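Ullari Room Dehumidifier
Installation and Set-up Guide
Section 2: Placement, First Start, and Drainage

Document 1144, revised 17 March 2022
Prepared for Lekbridge residential buildings by Edileuza Rocha, Housing Services. Reviewed by Lucimara Cavalcanti.

This section applies to the portable Ullari unit supplied to residents with the Plarus power cord and one Karras drain hose. Residents who received a unit before this revision should follow the drainage steps below in place of the earlier ones. Cleaning and storage are covered in Section 3.

Before you begin

The unit must stand upright in its final room for 528 minutes before it is switched on for the first time. The same waiting period applies whenever the unit has been laid on its side, even briefly. Do not plug it in during this period to charge the clock or test the display. The clock sets itself on first start.

Check that the carton contained the following:

Dehumidifier with water tank fitted
Power cord
Drain hose with threaded collar
Spare filter in a sealed bag
Registration card

If any part is missing, keep the carton and contact Housing Services. Replacement cords from other appliances must not be used, even when the plug appears to fit.

Choosing a position

One unit is intended for a bedroom or sitting room of up to 139 square feet. Larger rooms may be served by one unit, but the humidity reading will fall more slowly and the tank will need attention more often.

1. Select a level, hard part of the floor. Thick rugs can block the intake at the base.

2. Leave a hand's width of clear space at the back and both sides. The top outlet must remain fully uncovered.

3. Keep the unit away from the head of the bed. The fan is quiet on the low setting but cycles on and off through the night.

4. Keep curtains, bedding, and clothing clear of the outlet. Long curtains should be tied back on the side nearest the unit.

5. Confirm that the cord reaches a wall outlet without crossing a doorway.

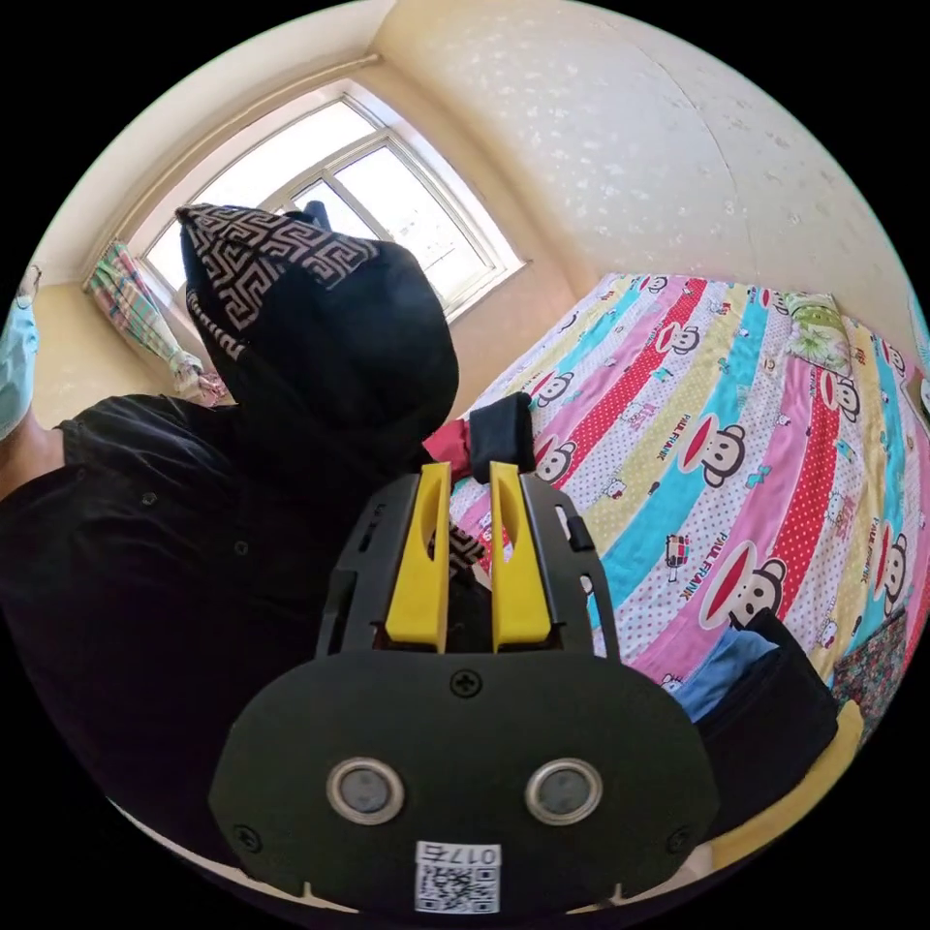 6. Close the windows in the room before the first start. Trickle vents, where fitted, may be left as they are.

7. Close the door to the hallway. If the room has its own bathroom, decide at this point whether the bathroom door will usually be open or shut, and leave it that way during the first day of use.

CAUTION: Do not place the unit in a closet, under a desk with closed sides, or on a shelf. Do not stand it within reach of a bathtub or shower.

Note: Condensation on cold glass in the early morning is common and does not mean that the unit has been placed incorrectly. Wipe the glass and sill with a dry cloth. Allow the unit a full week before moving it to another position.

First start

1. Remove the two strips of packing tape from the tank. Slide the tank out, check that the float inside moves freely, and slide it back until it clicks.

2. Connect the power cord to the unit, then to the wall outlet. Extension cords and power strips are not permitted in Lekbridge buildings for this appliance.

3. Press and hold the power button until the display lights. The display shows the current humidity of the room as a percentage.

4. Press the arrow buttons to choose a target. Housing Services recommends 50 percent for general use. Settings below 40 percent are rarely comfortable and will raise the electricity charge.

5. Press the fan button to select low or high. Use high for the first day, then low.

6. Write the serial number on the registration card and return the card to the building office. The number is printed on the label behind the tank.

During the first hour the reading may rise before it falls. A faint smell of new plastic is normal and should clear within a day. If there is a smell of burning, switch off at the wall and call the office at once.

Emptying the tank

The unit stops and a light flashes when the tank is full. It will not restart until the tank has been emptied and replaced.

1. Switch the unit off and wait for the fan to stop.

2. Hold the tank by its handle with one hand and support the base with the other. A full tank is heavy — residents who have difficulty lifting should empty it at the halfway mark.

3. Pour the water into a sink, toilet, or floor drain. It is not suitable for drinking, for cooking, or for pets.

4. Rinse the tank with cool water once a week. Do not use bleach.

5. Replace the tank and switch the unit on. Your target setting is kept in memory.

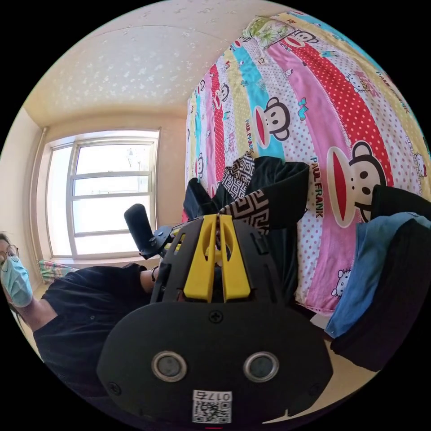
Can the unit be left running while the room is unoccupied?
It may be left on during an ordinary working day, provided the outlet is uncovered and the tank was replaced correctly. For an absence of more than two nights, switch it off, empty the tank, and unplug it at the wall, unless the drain hose has been connected and inspected.

Continuous drainage

The Karras hose allows water to run directly to a floor drain. It may be used only where a drain is present in the same room or in an adjoining bathroom. Water must not be led out through a window or into a bucket.

1. Switch off and unplug the unit.

2. Remove the rubber plug from the port at the lower rear. Keep the plug in the bag supplied with the spare filter.

3. Screw the collar onto the port by hand until it stops. Do not use pliers.

4. Run the hose downhill along its whole length. Any raised section will send water back to the tank.

5. Place the free end in the drain so that it sits below the rim.

6. Restart the unit and check the collar for drips after one hour, and again the next morning.

CAUTION: The hose must lie against the wall. Where it would have to cross a walking path, use the tank.

Seasonal use

Most rooms need the unit from spring until the heating season. Demand is highest in August, when the tank may fill daily in ground-floor rooms. In that month, check the filter every week and vacuum it when dust is visible.

Requests for help with placement or for a drain inspection should be made in writing to the building office, giving the room number and the serial number of the unit. Staff will arrange a visit and will leave a copy of the inspection slip in the room.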